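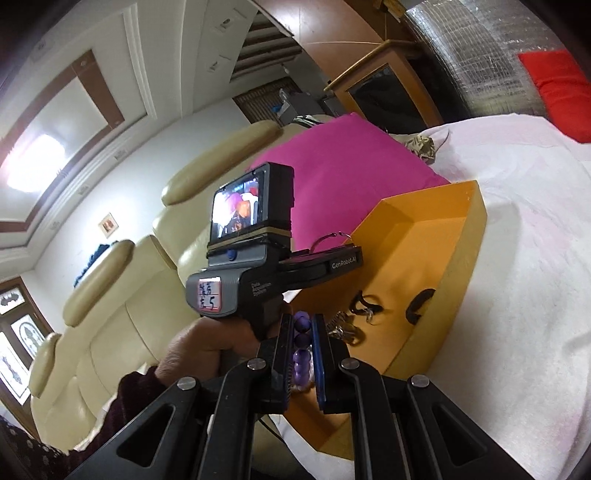 Estness Purple Bead Bracelet
Item 3622 from Janemmont

Round, glossy beads from end to end, and a purple that shifts as you go along, with deeper violet on some beads and a paler, softer shade on others. We've had this one in the shop since January and it keeps finding its way onto our own wrists, which is no way to run a business, but there you are!

Fathima Talukder picks out all the beaded pieces for us, and she likes a bracelet that can be worn with a good dress or with an old sweater and a cup of tea. The Estness slips on over the hand, so there's no clasp to fuss with. If you're between sizes, take the larger one (beads that pinch are no fun at all, and you can always push it a little way up the arm).

Goes well with

It's lovely by itself, but most of our customers end up wearing two or three together. Round white beads beside the purple look fresh and summery, and the shiny red ones are for braver days. If you'd like something plainer next to all that color, try a thin gold-toned bangle.
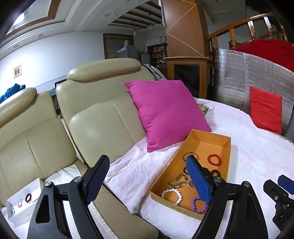 You're welcome to mix beads with bangles in one order, and we'll pack them together in a shallow box, as many as will comfortably fit. Tell us in the order notes if it's a gift and we'll leave the price slip out.

Looking after it

Put your bracelet on last, after the hand cream and the perfume, and take it off before you do the dishes. A soft dry cloth is all the cleaning it needs. Store it lying flat, please, and not hung on a hook.

Sizes and returns

Small, 6 inches around. Larger sizes can be made up on request. Unworn pieces can come back to us within 22 days, and Parveen Abeysekara at the order desk will gladly help with an exchange.

See also: Mollah bangles, Renent gift boxes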